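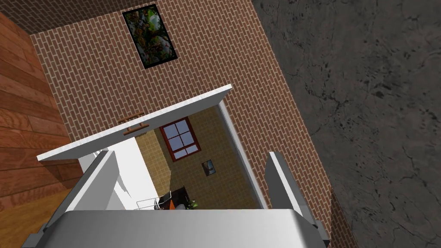

Section 4. Checking the wrist view before your first run

Work through this section once per team, on the club computer you will use for the Surna round. You need the Rudine simulator installed (Section 2) and a team folder set up (Section 3).

4.1 Loading the room

1. Start Rudine and wait for the menu.
2. Choose Practice, then Kitchen Set.
3. Type 259 in the Seed box. Everyone uses this seed for practice so that teams can compare notes.
4. Set the step limit to 2000 and press Load.
5. Open the Wrist tab and drag it out into its own window.

Note: Wall finishes and wall pictures are part of the room and can't be picked up. Leave them out of your object list.

4.2 Finding out where the wrist is pointing

New drivers lose most of their time here. Turn the wrist slowly – 10 degrees per key press is the default – and stop when you recognize two surfaces that meet.

1. Press H to send the arm home.
2. Turn the wrist until a corner of the room shows between the fingers.
3. Write down the joint readings in your team log.
4. Turn back toward the work area using the same keys in reverse order. 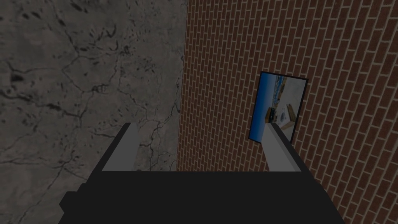
Figure 4-2. Wrist view at a room corner, stone wall to the left and brick to the right.

Caution: If walls fill the whole view, do not drive forward. Back off first, then turn. A collision ends the run and the log is marked as a fault.

4.3 Lining up on a small object

1. Bring the wrist over the tabletop with the fingers open.
2. Center the object left to right before you change height.
3. Turn the wrist until the long side of the object runs between the two fingers.
4. Lower in small steps. Check the side view after each one.
5. Close the fingers only when both views agree.
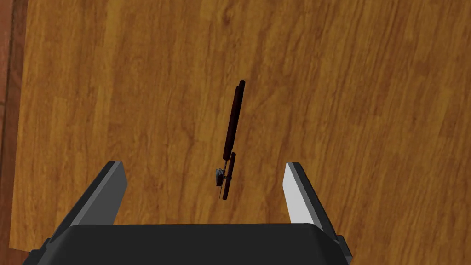 Figure 4-3. Pen between the open fingers, slightly nearer the left one.

Note: Thin objects are hard to judge for height from the wrist view alone. Keep the side view open.

4.4 Saving the run

1. Press Stop, then Save Log.
2. Name the file with your team name and the seed, for example Asarach-259.
3. Copy it to the Gkikas folder on the shared drive.

If the simulator closes with error 105, restart it and load the room again. Unsaved logs are lost. Report repeat errors to Thanasis Giannakopoulos before the December round, and include the log from your last good run.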